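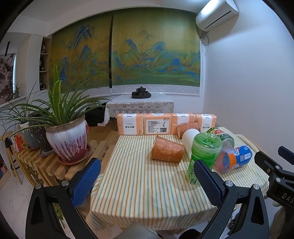 Week 5 handout: What a success rate leaves out
Robot Manipulation Project -- Aniela Wasilewska

Most of you ended your proposals with a number. "Our policy will reach such-and-such percent on table clearing." I marked nearly all of those down, and these notes are meant to save me writing the same comment again. A percentage says very little until I know what was on the table, how it was standing, and who decided when the task was finished. Take a table like the one above, with a striped cloth, a row of tissue packs along the back, paper cups on their sides and a green bottle standing on its head. A group that trains and tests with every bottle upright has never met that bottle. Their number may be correct and still tell me nothing about this table.

1. Start states

Write down how objects are placed before each trial. "Random" is not an answer. People asked to place things at random put them upright, well apart and near the middle. Last February the Inda group did this for a whole term and wrote "varied household layouts" in their report. Every cup in their logs was standing up. I don't think they were being dishonest. I do think they never looked.

A cup on its side is a different grasp problem from a cup on its base. The opening may face the gripper or face away from it, and a paper wall gives when you squeeze it. If your data has one case and your test has the other, say so in the report.

2. Soft things

Tablecloths are a nuisance and I want them kept. A cloth can bunch up and it can travel with the object. Two groups have asked to work on the bare table "to reduce noise." You may do that, but then the word "household" comes out of your title.

3. Demonstrations by hand

We collect with hand-held grippers, so a person's arm does the work and the recording is treated as if a robot had done it. I remain unconvinced that this carries over as cleanly as the Cendimero tutorial claims. Your wrist turns in ways our arm can't. You also know where the far cup is from having walked around the table, and the policy does not. Before you collect 500 demonstrations, collect 12, replay them on the arm, and write down which ones it can't follow. Bring that list to class even if it is embarrassing.

4. Counting

Use 30 test trials per condition as a minimum. Decide what counts as a success before the first one and do not touch the rule afterward. An object dragged to the goal is not "grasped." A crushed cup is a failure in my book -- argue with me if you like, but do it before testing.

The Yusof reading (course page, second link) is good on this point and weak on everything else. Skip its last section, where the results from the Clusden kitchen are called "general" on the strength of a single room.

Due 13th November: one page with your start states, your success rule and your replay list. No videos. I have seen enough videos of the one time it worked.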